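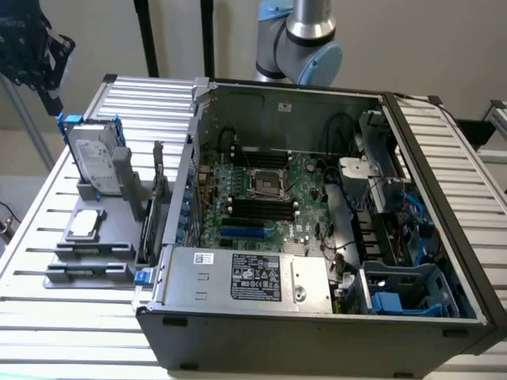 An open desktop computer with its side panel removed.

Trekel Repair Evenings: Frequently Asked Questions

Last changed: 26 Mar 2018

What can I bring?
Lamps, radios, toasters, clothes, bicycles and computers. Please bring only one thing per person, and it must be possible for you to carry it. We do not accept microwave ovens.

Do I have to pay?
No. There is a box for gifts near the door. If your item needs a new part, you pay for the part yourself.

Do I need to book?
For sewing and bicycles, no. For computers, yes, please write to Chiamaka Ezeani at least 3 days before. Tell her the model and what the problem is.

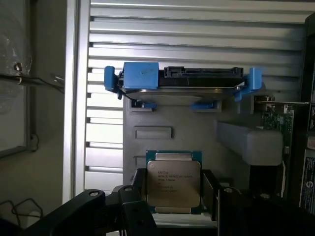
Will my files be safe?
We are careful, but we cannot promise it. Please make a copy of your files at home before you come. If you do not know how to make a copy, ask us first and we will explain it.

Where do you meet?
In the old school in Narkanholm, room 161. Bus 40 stops in front. The entrance is from the garden side, and the lift is on the left.

Can I leave my item with you?
No, we have no place to store it. You stay with us during the repair, and it is welcome if you help.

Are you open all year?
We make a pause in summer and start again in October.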